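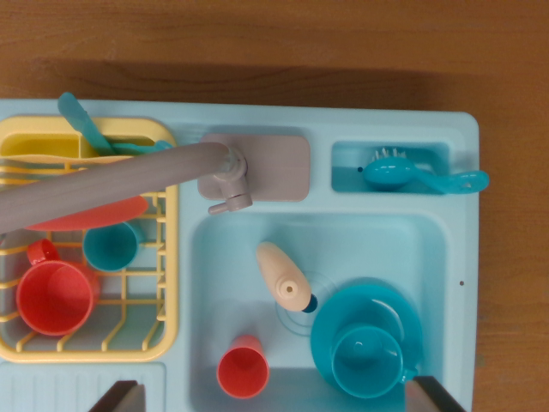

Wandside Play Sink

Tabletop toy sink with dish rack, dishes and washing-up set

Item no. 400
In stock — ships from our Birkside warehouse

The Wandside Play Sink is a one-piece plastic sink unit for pretend dishwashing. It sits on a table, a low shelf or the floor, and it needs no stand. The unit is light blue with a gray faucet, and the yellow dish rack fits into its own recess beside the basin.

The basin is large for a toy this size, with plenty of space for a plate and a mug at once. A raised rim goes around the unit. Under the rack is a ribbed drainboard with molded grooves, and the small compartment next to the faucet base holds the dish brush or a sponge.

The faucet has a long spout and a small tap handle. The spout swings from side to side, so it can be parked over the rack while the basin is being loaded. Push the gray base plate down firmly when you first put it together. It should click on both sides.

What's in the box

Sink unit, light blue
Faucet with base plate, gray
Dish rack with utensil compartment, yellow
Plate and mug, coral red
Cup, teal
Utensils, teal
Dish brush with white bristles, teal handle
Dish soap bottle, cream with teal cap (empty, cap does not open)

Extra plates and cups are sold separately in the Uruvia tableware pack. The colors match, and the plates stand in the rack the same way.

Details

Recommended age: 3 and up
Material: plastic
Pump: none
Batteries: none
Assembly: faucet only, no tools

Using it with water

The play sink has no pump and no plumbing. You can pour a little water into the basin by hand, but there is no plug or outlet, so you will have to tip it out when playtime is over. Put a towel or tray underneath if the table is wood — the rim catches small splashes, not big ones.

Care

Wash the sink unit and the dishes by hand in warm soapy water. Do not put any of the parts in the dishwasher. Stand the brush with the bristles up until it is dry. Lift out the rack now and then and wipe the grooves, where crumbs and modeling dough tend to collect.

Spare parts

Faucet, rack and brush can be ordered one at a time. Give the item number and the part name when you write to us. Spare racks come in yellow only. Sinks bought before May have an older base plate, and the current faucet will not fit it; ask for the Ghasemi faucet instead.

Customer notes

"We have two of these in the toddler room. The mug and the brush are what they fight over. I would buy a third brush if I could find the ones we already have." — Negin Shahbazi

"Good size for our kitchen table. The rack comes out a bit too easily when my son grabs the plate, but it goes straight back in." — Fereshteh Shirazi, December 30, 2021

Returns

Unused sets can be sent back in the original box. Please check that the utensils are inside the bag with the dishes before you seal it.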